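3.2 Gathering the demonstrations

We collected everything in simulation, in a set of home layouts we call Amon. Themis Spanos did most of the driving and I did the rest, usually late at night with too much coffee. Each of us steered a two-armed robot through the rooms and saved the run whenever we were happy with it (I was happy a lot sooner than Themis was). We ended up with 198 runs across 21 layouts, and I still remember some of those doorways far too well! 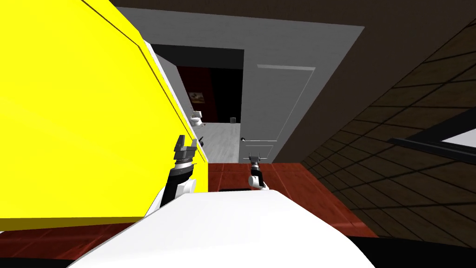
Figure 4. The robot's two arms beside a yellow block, with a doorway and a small toilet in the room behind it.

3.3 Picking what to keep

At first we kept only the head view, and the policy trained on it was pretty clumsy near edges and corners. So we went back and saved a gripper view for every run too - more disk space, but the close-up work got a lot easier to label.
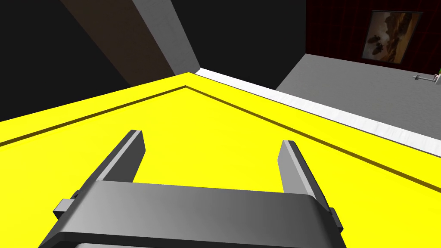
Hannelore Berchtold then went through the runs and threw out 20 of them, mostly ones where I had wandered off or bumped a door. We also trimmed the idle time at the start of each run, about 5 seconds, so the policy wouldn't learn to just sit there. I tried leaving the pauses in once and got a very patient robot. The trimmed set is what we use in Section 4.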